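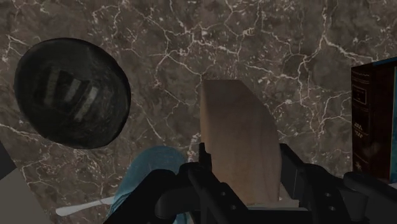 *Last updated: October*

# Sundqvist stone sealer, 500 ml

I bought this for the kitchen counters after a cheaper sealer from Terham left a haze I had to scrub off. The Sundqvist bottle costs more, and on brown marble with a lot of pale veining I think it is worth it.

Application is simple. Clean the stone, let it dry overnight, wipe on a thin coat with a lint-free cloth and buff off the extra after 10 minutes. Don't leave it longer. I got distracted by the phone on one section and it took real effort to get the streaks out.

The smell is mild – I kept a window open and had no trouble. The cap is poor. It dribbles down the side every time, and the label was unreadable by the second coat.

Coffee and olive oil now wipe up with no mark. Lemon juice still etches. A sealer slows down stains but does nothing about acid, and the leaflet could say so more clearly than it does. Use a cutting board.

Elsa Mustonen at the stone yard suggested a water test every few months: put a few drops on the surface and see if they darken it. Mine still bead up near the stove, less so by the sink, where I will probably recoat before spring.

I would buy it again, but I'd pour it into a different bottle first.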